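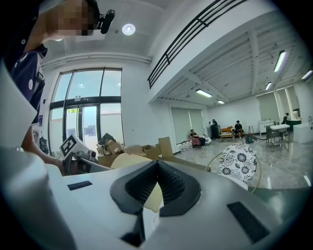
Moltano student robotics open day
March, by Irna

I nearly didn't go, what with the rain and two buses to get there, but I'm so glad I did! The student project lives in a big bright hall at Gollen, with shiny floors and a mezzanine over one end, and you just walk in and somebody puts the kettle on.

This year's class project is called Arumugam and the idea is simple enough (even I followed it). The students do everyday jobs by hand, but with a pair of grippers instead of fingers, and the recordings go towards teaching a robot the same moves. They want 3,000 of them by the end of term and had got to 256 when I visited, so, um, plenty of evenings ahead. There are 16 students on it, mostly second years, and they take turns because your wrists get tired.

The job for the afternoon was bread. One slice, one round table, pick it up without squashing it. 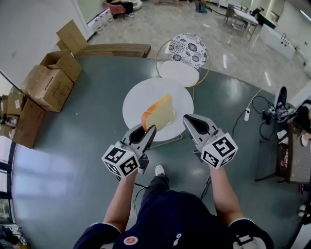
I'd have thought bread was the easy one, but they told me they dread it far more than cups or boxes. Squeeze a bit too hard and you've got a dent, too soft and it slides out. I had a go myself later on and dropped mine twice, to great cheering from the sofa.

Entry was free and they're saving up for the regional competition, where a table costs 170 pounds, so I put a fiver in the tin. Next open day is in June. Take a cushion if you want to stay for the talks, they do go on a bit.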